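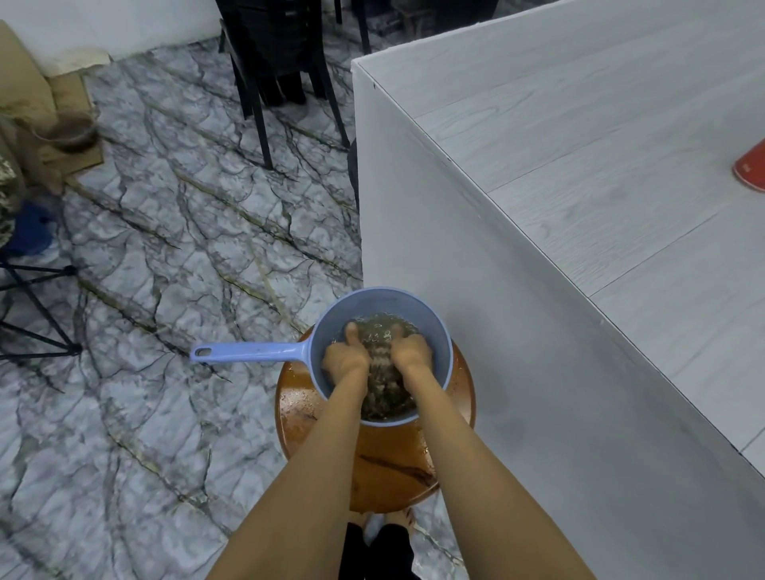 Community Food Skills Project: Spring Progress Report to the Bedoya Fund

Period covered: February through the end of May
Grant holder: Drallton Neighborhood Kitchen

1. Summary

The project is on schedule and slightly under budget. We planned for 200 course places this spring and filled 193. The places we did not fill were nearly all in the Friday daytime group, which started late because the room was not ready. All other groups ran as planned.

We are asking the Fund to agree to one change, set out in section 5.

2. Courses

The basic cooking course ran for 9 weeks at the main kitchen and 8 weeks at the Drovel Street site. The shorter run at Drovel Street was caused by a gas inspection that closed the building for a week. People in that group were offered a place at the main kitchen for the missed session, and most took it.

The content stayed close to the outline in our application. The first weeks cover washing and preparing ingredients, knife use, and safe storage. After that each group cooks one full meal per session and takes a portion home. We added a session on dried foods – beans, grains, mushrooms and seaweed – after several people asked how to use what they had been given by food pantries. It went over its time in both locations. We will split it in two for the fall.

Evening groups were easier to fill than daytime ones. Parents told us that the 10 a.m. start was fine but the noon finish was too late for kindergarten pickup. From the fall we will finish at 11:30.

3. Attendance and feedback

Attendance held up well until the school break and dropped for the two weeks after it. This is the same pattern as last year. We sent reminder texts this time, which helped at the main kitchen and made little difference at Drovel Street, where many of the phone numbers we hold are out of date. Staff are now checking numbers at sign-in.

Feedback forms were short and mostly positive. The common complaints were the noise from the extractor fan, not enough time to eat together, and recipes printed too small. The recipe sheets have been redone in larger type. The fan is the landlord's responsibility and we have reported it twice.

Several people said they now cook at home more often. We did not ask this question in the same way at both sites, so we would not lean on it. The fall form will use the same wording everywhere.

4. Spending

Ingredients cost more than we budgeted, mainly cooking oil, eggs and fresh vegetables. Room hire cost less because of the closed week and the late start of the Friday group. The two nearly cancel out.

Equipment spending is complete. We replaced the worn saucepans, bought a second set of knives, and had the large oven serviced. The Cilaretti mixer listed in the application was out of stock for most of the spring. It has now been delivered and will be in use from the first fall session. The invoice falls in the next reporting period.

Staff costs are as planned. One tutor reduced hours in April and the sessions were covered by our relief tutor at the same rate.

5. Change requested

We would like to move the unspent room hire money into the ingredients line for the rest of the grant year. The total grant would stay the same. Without the change we would have to cut the take-home portions, and we would prefer to keep them – they are the part of the course people mention most.

6. Next period

There are no courses in July. Staff will use the time to revise the session plans, deep clean the main kitchen and finish food safety training. Sign-up for the fall opens in August, with the Drovel Street groups first.

The next report will include the full year's attendance by site and a copy of the revised session plans.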